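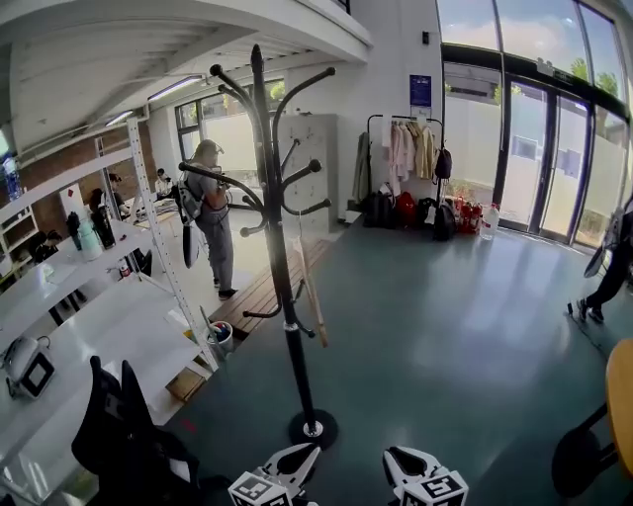 Dusmont Roofing has extended its gutter repair and roof cleaning service to Navedley, effective in February. Residential and commercial customers may request an inspection on any weekday, and written quotes are issued within three working days. The company completed 1,489 roof repairs last year – 89 of them on commercial buildings. Regional manager Yaowalak Somboon said the Navedley crew has six members and will also handle tile replacement and repainting.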